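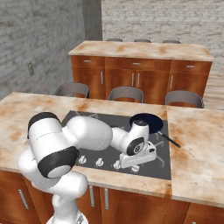
The arm and the frying pan in our simulated kitchen.

Robot club news -- the pan task

We're back after the December break and I'm so happy to say that the Bimham club now has a working kitchen in the simulator! Well, working enough. The burners don't heat anything and I'm told they never will, so please stop asking me about pancakes.

The first job for the new semester is the frying pan. The arm has to come down over the cooktop, get hold of the long handle and lift the pan without tipping it. I thought that would be the easy one (I was the person who put it first on the list, so blame me). The pan is heavier on the round end than you'd think, and if you grab too far back on the handle it swings down the second the arm starts to rise. Our younger group spent a whole afternoon just on where to grab, and they came up with a little chart that I've taped up by the door.

The older group is driving the arm by hand and saving the good runs. We have 321 saved so far and we'd like about 3000 before the Clenedlow meet, which sounds like a lot until you get six kids fighting over two controllers. A run takes less than a minute once you get the hang of it. Please name your files the way the sheet says -- I spent most of Sunday fixing names and I don't want to do it again.

A few people have asked about the knobs. Yes, they're coming, the Guo team wants to do a "turn the left knob" task next. For now, if you bump one, throw the run out and start over.

We meet in the upstairs lab at the usual time, and the first session is 1/8/18. Bring a laptop if you have one with a decent graphics card, plus the signed Brasonow form if you want to come to the meet. The bus holds 40 and there are 5 seats left, so don't sit on it!

Bimham Robot Club Newsletter | Contact the editor | All rights reserved | Back to top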